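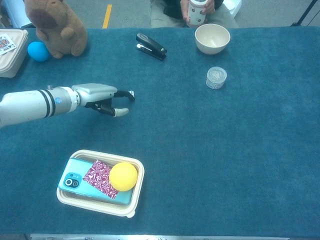
3.2 单元的布置与日常维护

图 3 所示为本文使用的操作单元。机械臂从长桌一侧水平伸入工作区，末端安装多指机械手，手指处于张开的待机姿态。桌面铺深青色的毯状台布，物品直接放在布上或放在浅米色塑料托盘里。图中近处的托盘内，手机背面朝上放置，手机上有一张纸牌，纸牌上再放一个黄色小球。这样的叠放对手指的接近角度要求比较高，我们在 4.1 节中会再讨论。

本节记录该单元的安装参数、每天的检查次序以及手指部件的更换方法。在以前的工作中，这些内容常常只用一句话带过，但是根据我们的经验，同一套控制程序在两个维护状态不同的单元上，得到的结果不容易比较。因此我们把它写得详细一些。

3.2.1 基座与桌面

机械臂的基座固定在一个独立的立柱上，没有与桌子连接。最初的方案是把基座夹在桌沿，由 Hưng Phan 设计了夹具，试用以后发现，手臂快速停止时桌面会产生轻微的振动，球形物体因此滚动。改为独立立柱以后，这个现象没有再出现。立柱中心到桌沿的水平距离为 200 mm，这个数值在每次搬动桌子之后都要重新测量。桌子的高度为 855 mm，四个桌脚分别调平。

台布的作用有两个。第一，它增加摩擦，使小球和圆形容器不容易移动。第二，它有一定的厚度和弹性，指尖接触桌面时冲击较小。它的缺点是表面会逐渐被压平，绒毛也会粘在指尖上。我们的做法是每周六把台布取下，用滚刷清理正反两面，旋转半圈后再铺回去，使磨损比较均匀。铺布时应当从远离基座的一边开始，向基座方向拉平，不可以留有褶皱。如果有褶皱，薄的物体（例如纸牌）的边缘高度会改变，手指从侧面插入时容易失败。

3.2.2 手指部件的检查

机械手由 Rukon 公司提供，指尖套由本实验室自行浇注。每天开机之前，操作者按照下面的次序检查：

（1）断电状态下，用手轻轻弯曲每个手指到极限位置，感觉有没有卡滞。
（2）观察指尖套与指节的接缝，如有缝隙，重新压紧。
（3）用无尘布蘸少量酒精擦拭指尖，等待完全挥发。
（4）检查腕部固定螺钉上的标记线是否对齐。
（5）通电，执行一次空载开合，记录各关节电机的电流。

第（5）步的电流值与更换指尖套之后第一天的记录作比较。如果某一关节的电流升高超过 23%，这一天不进行实验，先拆开该手指进行清理。在多数情况下，原因是台布的纤维进入了指节的转轴。纤维可以用细镊子取出，然后加一小滴 Roten 润滑脂。润滑脂不宜多加，否则它会吸附更多的纤维，问题反而变得更严重。

指尖套的更换没有固定周期，以表面状态为准。Līga Uibo 建议用同一张纸牌作为检验工具：把纸牌平放在台布上，让手指从牌的短边把它捻起，连续重复 5 次，若有一次滑脱，就更换全部指尖套。只更换一个是不合适的，新旧材料的摩擦系数不同，抓取时物体会向旧的一侧偏转。更换之后必须重新进行指尖位置的标定，标定程序见附录 B。

3.2.3 线缆与腕部

前臂到腕部的线缆是本单元故障最多的部分。早期我们把线缆用扎带紧固在前臂上，腕部旋转到一端时线缆受拉，接插件逐渐松动，表现为某个手指偶尔失去响应。Dagmar Beneš 花了较长的时间才确认原因，因为故障只在特定的腕部角度出现，停机测量时一切正常。现在线缆在腕部之前留有一段余量，接插件另外用卡扣锁住。我们同时在软件中限制了腕部的旋转范围，使它不会接近机械极限。这个限制会损失少量可以到达的姿态，对本文的任务没有明显影响。

如果手指失去响应，操作者不应当立刻重新启动控制器。正确的做法是先保存日志，再把腕部慢慢转回零位，观察响应是否恢复。若恢复，则故障在线缆；若不恢复，则应检查驱动板。

3.2.4 物品的摆放与复位

桌上的物品形状和大小差别较大，除了托盘里的物品以外，还有订书机、圆碗、带盖的透明小容器以及毛绒玩具等。每一轮开始之前，物品由人工复位。复位时机械臂必须处于暂停状态，手指张开，停在台布上方，操作者的手不进入手指的下方。复位的位置不要求精确，但是托盘的长边与桌沿之间应当留出足够的间隔，使手指可以从外侧接近。

维护记录与实验数据保存在同一目录中，每条实验数据都注明当天的电流值和指尖套的编号。第 4 节的结果全部来自通过上述检查的日期，未通过检查时得到的数据没有使用。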